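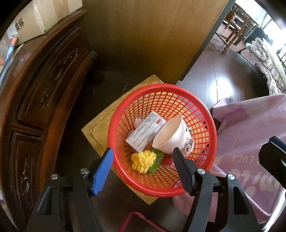
Why do the old gravestones lean over, Jade Cheetham wants to know, and is it because something is pushing them up from below?

Nothing is pushing them up. Gravestones lean because of what happens to the ground, and it happens so slowly that you would never see one move.

Why the ground sinks

When a grave is dug, the soil comes out in loose lumps. When it goes back in, there are small air gaps between the lumps. Rain washes fine soil down into the gaps and the ground settles, a bit like cereal settling in its box. If one side of a stone is standing on settled ground and the other side isn't, the stone tips toward the soft side.

Winter does some of the work too. Water in the soil freezes, and water takes up more room when it turns to ice. The ice lifts the soil a little. When it melts, the soil drops back, but not always to the same place. Tree roots can also get under a stone and lift one edge.

The oldest stone at Tollwood is 203 years old, so it has been through a lot of winters. It leans backward. The one next to it leans forward and is much newer — age is only part of it.

Why some names have vanished

It depends on the kind of rock.

Slate is dark gray and splits into thin layers. Letters cut in slate can stay sharp for a very long time, although sometimes a whole layer peels off the front and takes the writing with it.

Marble is often white. It looks smooth when it is new, but rain is very slightly acid, and acid eats marble. After many years the surface feels like sugar and the letters get shallow.

Sandstone is made of grains of sand stuck together. The grains come loose, and the edges of the carving go round.

Granite is very hard. Most new stones are granite.

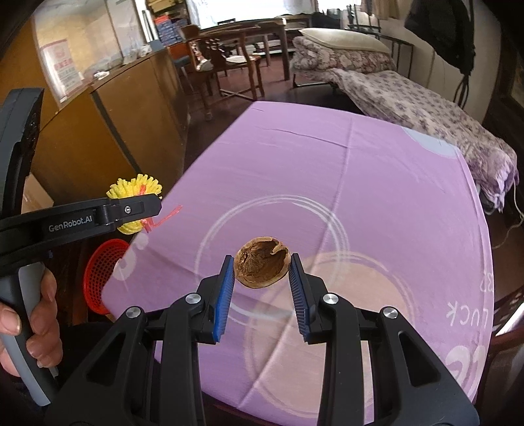 Page last updated: August

What the carvings mean

Long ago many people could not read, so pictures were useful. These are some you might find:

A lamb — often the grave of a child.
An anchor — hope, or sometimes a sailor.
Two hands shaking — saying goodbye.
A broken column — a life that ended early.
Ivy — memory or friendship, because ivy stays green all winter.

Carvers did not all follow the same rules. An anchor might just be there because the family liked it.

Is everyone buried six feet down?

No. "Six feet under" is a saying. Real graves can be deeper or shallower, depending on the soil and on the law in that place.

Are cemeteries haunted?

People have told ghost stories about them for a very long time. Cemeteries are quiet, and in a quiet place you notice small sounds, such as a branch rubbing on a wall. Owls like big old trees, and a barn owl screeches and looks white when it flies over in the dark. Eetu Lahtinen sent us a good story about a moaning noise by the gate. It was the gate.

If you visit

Go in the daytime with a grown-up. Stay on the paths where there are paths. Don't lean on the stones or climb on them, as a tall one can fall and it is very heavy. Don't scrape off the moss or rub chalk into the letters. If the writing is hard to read, try shining a flashlight across the stone from the side. The shadows fill the letters in.

Tollwood's gate is locked at 5 on Friday.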